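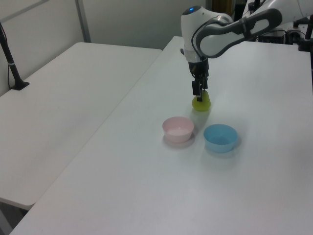
**Which bowl color should a shared snack table use for fruit?** The project group recommends pale pink for whole fruit and light blue for peelings and cores, with both colors kept in the same order on every table.

## Background

This report was prepared for the Household Studies module under the supervision of Balthasar Danzer. The student group consisted of Malsha Fakir, Darius Cârstea and Mieczysław Szulc. The task was to propose a simple arrangement for the common room at Nyitrai Hall, where students had complained in September that fruit and waste were left together on the tables.

## Method

The group compared three arrangements over 6 weeks: one large bowl, two bowls of the same color, and two small plastic bowls of different colors. White tables were used throughout so that the bowls would be easy to find. Residents were invited to leave written comments, and 77 comment cards were returned.

## Findings

The single large bowl was the least popular. Several residents wrote that soft fruit at the bottom was bruised by the fruit above it. Two bowls of one color were regularly confused, particularly in the evening.

The two-color arrangement drew the fewest complaints. Small bowls hold only a few pieces each and must be refilled more often — a point raised by the kitchen staff — but they are light to carry and fit easily in the sink.

## Recommendations

1. Place the pink bowl on the left and the blue bowl on the right.
2. Refill the fruit bowl each morning and at four o'clock.
3. Wash both bowls before the evening meal.

Radosław Mazurek of the residence office has agreed to continue the arrangement until the end of term. The remaining comment cards are stored with the module papers.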